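Prodness Help > Robot learning > Data and training

Why does my sorting policy get worse when I add more demos?

I'm training a two-arm setup to put small blocks into the matching colored bins. With 136 demos it did okay on my test starts. I kept going until I had 1090, retrained with the same settings, and now it hovers between bins and sometimes just stalls. Loss looks great, too! 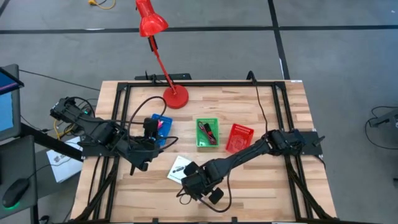

I recorded the first batch by myself in March, and the rest came from whoever in the lab had a free hour. Same cameras, same task text. Do I just need to train longer?

Asked by grerketti_lab

Answer 1 (accepted)

Sounds like mixed strategies to me. If one person uses the left arm for a block and another uses the right, the policy can land in between and dither. We hit this at Trukley with 1507 episodes – our best run used well under half of them. Tag every episode by operator and by which arm moves first, then train on one group and see if the stalling goes away. 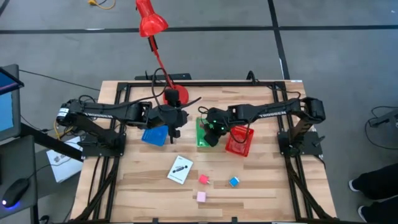
Photo: Bonifacio Iglesias

Also vary the block positions but leave the bin order alone until the simple version works. And please don't pick checkpoints by loss, run real trials (I wasted most of a summer on that one).

Bonifacio Iglesias, 13th August

Answer 2

Train longer. Fixed mine.

Answer 3

Check your pauses first! People stop and think before a grasp, and the model learns to stop too. I trim any idle stretch over 2 seconds with a little Horgan script.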